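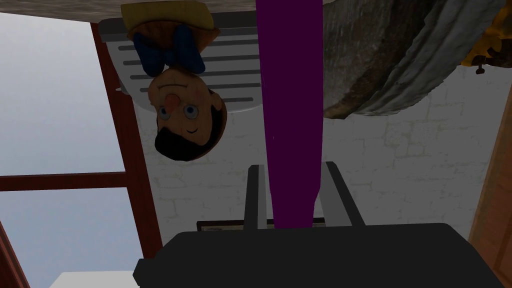
Perimeter beams and cameras at an unmanned storage yard – what to fix first?

Posted in: Commercial and Industrial Security > Intrusion Detection
Tags: false alarms, photoelectric beams, fence sensors, IP cameras

yardside_ops

I look after a fenced storage yard for a pipe and fittings distributor. The yard is gravel, has one vehicle gate and one pedestrian gate, and is unmanned from 6 p.m. until the morning shift opens up. The nearest occupied building is a feed mill on the other side of the county road. Power comes from a single panel in the site office, and the network is a cellular router in the same cabinet.

Current equipment:

Rotov active infrared beams, one pair per side, mounted on freestanding posts inside the fence line. The long side is 96 meters between posts.
Gundano control panel with a 16-zone expander. Each beam pair is on its own zone. Gate contacts are on two more.
Fixed cameras at the corners, recording locally, with a Ketik recorder in the office.
Monitoring by a third-party station, which calls the keyholder list and dispatches a patrol if no one picks up.

The problem is nuisance alarms on the long side. It started in April, after the contractor regraded the gravel along that fence. We now get up to 3 activations a night, almost all of them between midnight and sunrise. The other sides are quiet. The monitoring station has told us that the next step is to move that zone to "log only," which means no dispatch, and the long side is the one facing open ground.

I have cleaned the lenses and checked the alignment with the test meter on the receiver. The reading is in the acceptable band in the afternoon. I have not checked it at night. The recorder shows nothing useful because the corner cameras do not resolve anything past the midpoint of that side after dark.

Two quotes so far. One installer wants to replace the beams with a Vestergaard fence-mounted vibration cable on all sides. The other wants to leave the beams alone and add thermal cameras with analytics. The prices are close enough that cost does not decide it. The insurer requires "a detection system with verified response" and does not specify the technology.

Which would you do first, and is there anything to rule out before I sign either one?

fenceline_tech

Do not sign either one yet. You have a fault on one zone with a known start date and a known change on the ground. Find that fault first. If you put new detection on top of a site condition you have not identified, the new equipment may inherit the problem.

Things to check, in order:

1. Post movement. Regrading with a loader can disturb the footing of a freestanding post without leaving it visibly out of plumb. At that distance a very small angular shift at the transmitter moves the beam a long way at the receiver. Put a level on both posts, on two faces, and write down the readings. Repeat after a cold night. If they differ, the footing is loose.

2. Alignment at the time of the alarms. An afternoon reading tells you the condition in the afternoon. Metal posts expand and contract, and the covers can collect condensation before sunrise. Take the meter out during the window when you get the alarms and log the voltage at each receiver. A reading that sits near the bottom of the band explains everything you have described.

3. Ground clearance. If the grade was raised, the lowest beam is now closer to the gravel. Measure it at both posts and at the highest point between them. Small animals that used to pass under the lowest beam may now be breaking it. Check also whether the heads are set to require simultaneous interruption of adjacent beams. If someone changed that setting to single-beam during a service visit, you would get exactly this pattern.

4. Rated range. Look up the outdoor rating for your specific model. The indoor number is always higher, and installers do sometimes read from the wrong column. If you are near the outdoor limit, add an intermediate pair and split the side into two zones. You have spare inputs on the expander, and a split zone also tells the patrol which half to go to.

5. Supply voltage. Long cable runs to a remote post drop voltage, and heaters in the heads draw the most current in the coldest part of the night. Measure at the head with the heater running, not at the panel. A marginal supply will cause resets that look the same as a beam interruption in the event log. The tamper and trouble outputs should be wired to separate inputs so you can tell the two apart. In many older installations they are not.

6. Cable damage. Direct-buried cable and a grading machine do not mix well. Have someone test insulation resistance on the run to that side with the heads disconnected.

On the two quotes: vibration cable performs according to the fence it is attached to. On tight welded mesh with solid posts it works well. On slack chain link with loose ties it will report every gust, and the installer should be pricing the fence repair as part of the job. Ask whether that is included. Also ask how the processor handles wind compensation and whether the sensitivity is adjustable per segment.

Thermal with analytics is a good fit for open ground, and it gives the station something to look at. "Verified response" in an insurer's wording usually means a second independent confirmation, either video or a second detection technology. Get the insurer to state in writing which of those they accept. If it is video, your present system does not meet it on the long side after dark, whether the beams are working or not.

My order of work would be: repair the zone, get the insurer's answer, then add thermal on the long side only and tie it to the beam zones so that both must activate for a priority dispatch. Keep each one logged individually.

One more item. Your router, recorder and panel share one cabinet and one supply. Put the panel communicator on its own backup battery and a separate reporting path, and test it by opening the breaker while you are on the phone with the station.

gravel_and_gates

We had the same thing and it was weeds. Walk the line first. Ours grew up through the new gravel in a few weeks and nobody noticed because it was only knee high. Get it sprayed.

Would not go with fence cable if you have trucks on a county road close by. Ours picked up every heavy load until they turned it down so far it was useless.

yardside_ops

Thanks, both. No weeds yet, but I have added it to the monthly check.

I went out before sunrise with the meter. The upper beams read the same as in the afternoon. The lower pair on the far receiver was well under the acceptable band and drifting while I watched it. The level shows the far post leaning toward the fence. The footing on that side has gravel over it but very little compacted soil, so it does look like the loader took the support away.

The contractor is coming back to dig it out and pour a new base. I have asked for conduit protection on the cable at the same time and an insulation test before they backfill. Tamper and trouble were both looped into the alarm input, as suggested above, so those are going to separate inputs on the expander.

The insurer answered by email. They accept video verification or a second technology, provided the two are on different zones and the station's procedure is on file with them. Both quotes are on hold until the post is finished and the zone has run clean for a month.

fenceline_tech

Good result. Let the concrete cure before the final alignment, and do that alignment early in the morning. Record the receiver voltages on a sheet inside the cabinet door so the next technician has a baseline. When you restart the quotes, ask the thermal installer for a coverage drawing with the detection distance marked for a crawling person as well as a walking one. The two are very different, and only the walking one tends to appear in the proposal.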